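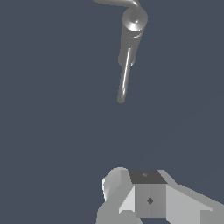

Slide 1. Pipe fixture, computer rendering.

Finding small leaks in old apartment buildings
Speaker notes, Drilldale residents' evening, 2018-10-28

Wait until people sit. Say good evening, thank the Drilldale library for the room. Ask who has looked at the water meter this year. Let them raise the hand, do not comment.

I start with the bill, not with the pipes. In July the building on Asenley Road received a water bill that was 26 percent higher than the year before. Same number of apartments, no new garden, no pool. Everybody thought it was a mistake in the office. It was not a mistake.

Slide 2. The night reading
Explain slowly, this is the main method. You read the main meter late in the evening, when most people are in bed, and again early in the morning. Write both numbers on paper, with the time. In a quiet building the difference should be small. At Asenley it was large every night, also on the nights when half of the families were on vacation.
Somebody will ask about washing machines at night. Yes, they use water, but they stop. A leak does not stop. Repeat the reading for five nights before you call anyone.

Slide 3. Where the water went
The toilets first. A worn seal lets the water run down the back of the bowl, and you hear almost nothing. Put a little food coloring in the tank, wait without flushing, look for color in the bowl. We asked all the tenants to do this on the same weekend. Most of them did it – the children liked it very much.
Then the basement. There was one valve with a slow drip into a floor drain. The floor around it looked normal, so we walked past it many times. I must admit I was one of those who walked past.

Slide 4. What it cost
Keep this short, people become tired of money. New seals are cheap and most tenants changed them without help. For the valve we used Rajput Plumbing, who came with 2 people and finished before lunch. The bill for the next period was back near the old level.
Do not promise the same result for other buildings. Skutholm Court did the same check and found over 50 old seals, but their bill went down only a little. They are still looking, maybe under the yard.

Slide 5. How to begin
One person reads the meter. One person keeps the notebook. Hang the results by the mailboxes so that all can see them. Tell the landlord early and in writing, also when you are not sure yet.

If there is time: show the notebook, pass it around, and remember to get it back. If there is no time, go directly to questions.

Paper copies of the reading sheet are on the table by the door. The color test is explained on the back side.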